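June 2023
by Leonilde Bastos

I swam the whole width of Trillham this morning! The whole width, bank to bank, no float, no stopping at the buoy to pretend I was admiring the herons. I have been grinning at strangers since breakfast and I need to get it all down before it goes soft in my memory.

For anyone reading this who hasn't followed along since April, Trillham is the old reservoir past the Imhof road, long and skinny, with a gravel ramp on the east side where people used to launch rowboats. At the ramp it is 1,840 feet across. I know that because it is painted on a board by the gate, and because I have looked at that number every single week and thought, well, maybe next year.

Shuzhen Tang picked me up while it was still gray out. She had two thermoses, one with coffee and one with that ginger broth she makes, and she would not let me touch either until after. We didn't talk much in the car. She had the window cracked and the air smelled like cut hay and cow, and I ate half a banana and then just held the other half all the way there.

The water was flat. I mean flat like a plate, with the mist still sitting on it in strips, and the far bank coming and going. It was colder than I wanted. My feet went in fine, my knees went in fine, and then my stomach went in and I said a word I won't write here. Shuzhen was already up to her neck, doing her little backward circles and telling me to breathe out. Breathe out, breathe out, breathe out. She is right, of course. The in part takes care of itself.

So we went. The first stretch I counted strokes in sets of 33, which is my old pool habit (33 was a length and a turn for me at the Y, when I was slow and splashy and stuck to the lane rope like a barnacle). I'd get to 33, look up, find the white rock on the other side, put my face back down. The water there is brown like tea and when the light started coming in sideways I could see my own hands going out in front of me all gold. I love that so much. I could write a whole page on that alone!

Somewhere past the middle I got scared. I want to put that in, too. There was a cold patch, really cold, like swimming through a door, and something brushed my foot. Weed, I'm sure it was weed. But I popped up and treaded water and my breath got high and quick. Shuzhen came alongside and didn't say anything at all, just floated on her back and kicked a bit. After a while she started humming. I turned over and floated too and looked at the sky, and it was pink in one corner, and by the time she ran out of tune I was fine again.

Then the rest. I don't remember the rest very well. I remember my shoulder complaining and the white rock getting bigger and turning out to have a turtle on it, who left. I remember my hand hitting mud. I stood up and fell straight over and stood up again and yelled, and it bounced back off the dam, and Shuzhen laughed so hard she had to sit down in the shallows.

We walked back around by the path in our wet shoes with towels on our shoulders. Six kinds of wildflower on the way, Shuzhen says, and she named them all, and I can give you clover and yarrow and that's where my education stops. Then the broth. Oh my goodness, the broth. I had three cups and then the coffee on top of it, and my teeth didn't quit chattering until we were back on the highway.
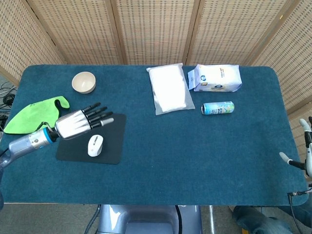 I wore my old Plison suit, by the way, the navy one with the wide straps, and I'm a convert all over again. No rubbing under the arms, and it didn't ride up once. The new goggles were another story. They leaked on the left from the start and I swam half the way winking. I'm going back to the Skakov pair even though the strap is on its last legs and I've knotted it twice.

What I want to remember for next time: eat the whole banana. Put the dry socks at the top of the bag. Start slower than feels right, and when the cold patch comes, go on through it with my face in. And bring a hat for after! Shuzhen had a hat. I had wet hair and a windbreaker with a broken zipper.

Everything aches now in the nicest way. I made eggs when I got home and then I made more eggs. I slept in the chair with my mouth open for most of the afternoon, and when I woke up there was a message from Shuzhen that just said "there and back?" with a question mark, as if that were a normal thing to ask a person who could barely lift her arm to pick up the phone.

I wrote back yes before I'd even sat up. End of summer, maybe, if the water warms and my shoulder behaves. I'm going to soak in the tub, and then I'm looking up flowers so I can name at least one more than I did today.

Recent entries
First dip of April, and I squealed
Shuzhen's ginger broth, as near as I can get it
2,000 yards at the Y and a very long nap
The white rock looks closer from the car
Knots for a tired goggle strap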